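Walten Laundry Terms

A word list for people who label, sort and translate laundry instructions

Version 3
Last updated September 3, 2020

What this is

A plain text table of 141 English words and phrases used for washing, drying, folding and complaining about clothes, with the meaning of each and a note on where it tends to be used. It began as a glossary for the Vurberg tenants' handbook, which needed to explain a shared laundry room to people who had four different words for "dryer" and strong feelings about all of them. The handbook was finished long ago. The word list kept growing, as lint does.

It is small. If you want a real dictionary, libraries have several.

What's in the folder

terms.txt has the list itself, one term per line, tabs between columns.
regions.txt explains the region codes.
disputed.txt holds 38 terms that people have written in to argue over.
old/ has the first two versions, kept for anyone who enjoys watching a person change their mind about "delicates."

Columns

term: the word or phrase, in lower case unless it is a name.
sense: a short meaning in everyday words. If a term has more than one sense, it gets more than one line. "Press" has 3.
region: a code, or a dash if the word seems to be used everywhere.
register: label, spoken or trade. "Label" means you will find it sewn into a collar in type fit for ants.
source: where I got it. "Heard" means heard. I didn't take down names in the laundry room, as I wanted to keep being allowed in.

Folding terms

This was the hardest part to get right. Care labels have standards behind them and washing machines have manuals, but folding is passed down in families and defended like land. I have one line for "fold in thirds" and a separate line for "fold in thirds (sleeves first)," and I get mail about both. "Halve" is in as a verb. "Scrunch" is in as well, under protest, with the sense "to put away without folding."
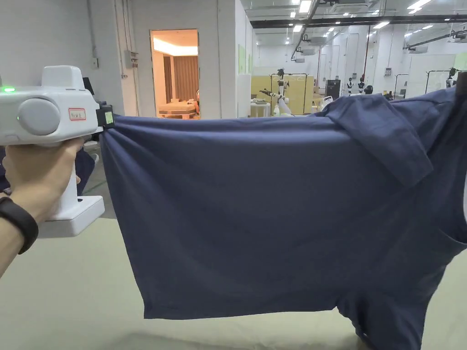

"Snap," meaning to shake a garment sharply before you fold it, came in with version 2 and has drawn more mail than any other entry. Some readers say the word is "crack." One says it's "flick" and that I was raised badly. All of them are in disputed.txt with the same sense, and the main list keeps "snap," which was there first and is shorter to type than the argument.

Known problems

The region codes lean heavily on places I have lived. Large parts of the map are a dash, which may mean the word is universal or may mean I have never been there.

"Whites" is defined as "white clothes washed together." I know. Please stop sending me the gray ones as evidence.

Terms for stains were dropped after version 1. The list had become unpleasant to read over lunch.

Pleltura, the spell checker I use, changes "pilling" to "pilling up" if left alone with the file. I think I have caught them all. If you find one, it's a mistake and no dialect I know of.

Loading it

Any spreadsheet will open terms.txt if you tell it the columns are split by tabs. The Doolan converter also works, but it drops the last line of any file that doesn't end in a blank one, so leave the blank line where it is. It looks useless. It is holding up "wrinkle."

Changes and license

Send corrections as a single line in the same layout as terms.txt. I go through them every March. Use the list for anything you like, including selling it, though I'd be curious to meet the buyer.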